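Vurora Hand Grippers, Pair
Sold by Sketik | For teaching chores to robot arms

People write to us nearly every week asking whether a machine can tidy their kitchen yet, and we love that they ask! The short answer is no, at least not the way you or I would do it, with one eye on the stove and a phone under the chin. The longer answer is why this product exists. A Vurora pair goes in your own two hands, you do a small chore the way you'd like it done, and the movements are saved so a robot arm can learn from them later.

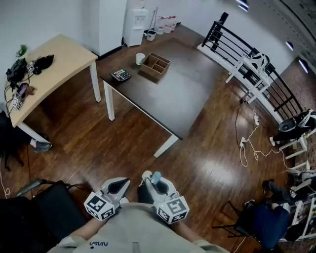 What chores are worth trying?

Start small, and then go smaller than that. Our favorite first job is still the desk organizer: pick up one little thing, put it in the right compartment, go back for the next. A child of five finds this dull. For an arm it's a decent week's work, what with things tipping over or lying flat against the table where fingers can't get under them.

Paper cups are harder than they look (they squash), and cloth is harder still. Folding towels is possible if the towels all start out much the same, but please don't promise anyone their laundry. On the shop floor the picture is a bit brighter, with the same part arriving in the same place all day long, and customers sorting small parts into trays have been the happiest people we hear from.

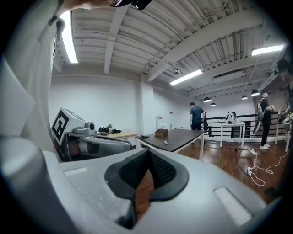

Plan on up to 60 good tries for each chore before you train anything, and move the objects a little every time. Sabina Jireš, who wrote most of our getting-started guide, likes to swap people halfway through as well, so the arm doesn't pick up one person's habits. We used to think that was fussy, and now we all do it.

What you get

Two hand grippers, left and right
Marker cubes, already fitted
Spare finger pads
Charging cables
Printed guide

Price: $2,095 per pair
Item number: 201
Next batch ships in September

Will it work with my arm?

If you own a Rultero arm, yes, and setup takes an afternoon. For other makes, write to us first and tell us what you have. We'd much sooner talk you out of an order than have a box come back.

From our customers

We bought two pairs for our packing room and the sorting job now runs through most of the morning without help. Wiping down the benches is another story, and we've gone back to doing that ourselves for now.
Holger Wikström

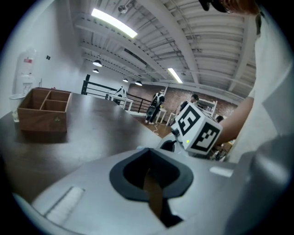

Darcy Kerslake wrote in to say that sorting is fine but she's still waiting for a machine that can empty a dishwasher, glasses included, and she would like to know if she should wait or just buy plastic ones.

Reply from Sketik: Buy whichever glasses you like, Darcy, and keep unloading them by hand for a good while yet. Plates in a rack we'd be willing to try with you. Send us a note through the contact page.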